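El registro de alquileres no construye viviendas

En Stallerden, la lista de espera para una vivienda protegida suma 332 hogares y el presupuesto de junio solo prevé 44 unidades. El ayuntamiento presenta como avance un registro obligatorio de alquileres. El instrumento es útil, pero mide el problema sin modificarlo.

El precedente de Matcombe resulta ilustrativo. Tras dos ejercicios de registro, la oferta asequible no varió. Svenja Reuter, autora del informe técnico, atribuyó el estancamiento a la falta de suelo calificado y a licencias que tardan hasta 40 semanas.
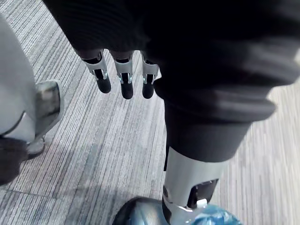 Dedos robóticos sobre una moqueta gris a rayas.

Procede, por tanto, invertir el orden de prioridades. Primero, la reserva de suelo público con cesión de uso y nunca con venta. Después, un plazo máximo de resolución para las licencias de rehabilitación. El registro puede tramitarse en paralelo, con un coste administrativo menor.

La ordenanza vuelve al pleno sin ninguna partida de suelo. En esos términos, debería devolverse a la comisión.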